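Kitting line, anyone else been moved to "cell support"?

darcy_lachance

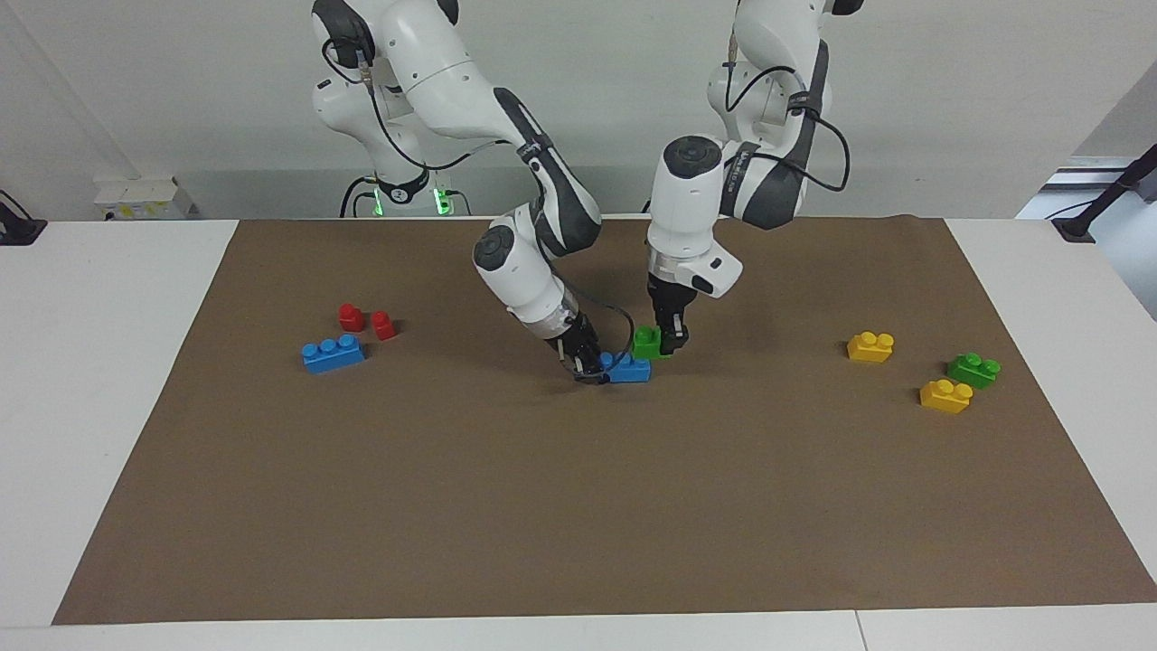 Two of us per shift on kitting at Triva, now it's one plus the arms. My job since July is resets and paperwork. Still on toy bricks for the trials – blue one in one gripper, green right next to it, other colors off to the sides. Pay's the same, hours arent.

eldana_s
Same at Birov. I like it tbh. Wrists stopped hurting.

BrockC
Good for you. We lost 6 people off nights, none of them got "support" jobs.

eldana_s
Didn't say it was fair. Said my wrists are better

ginette904
Darcy get the new job title in writing. Before Monday if you can – they regraded us after teh trial.

darcy_lachance
Asked twice. Will ask again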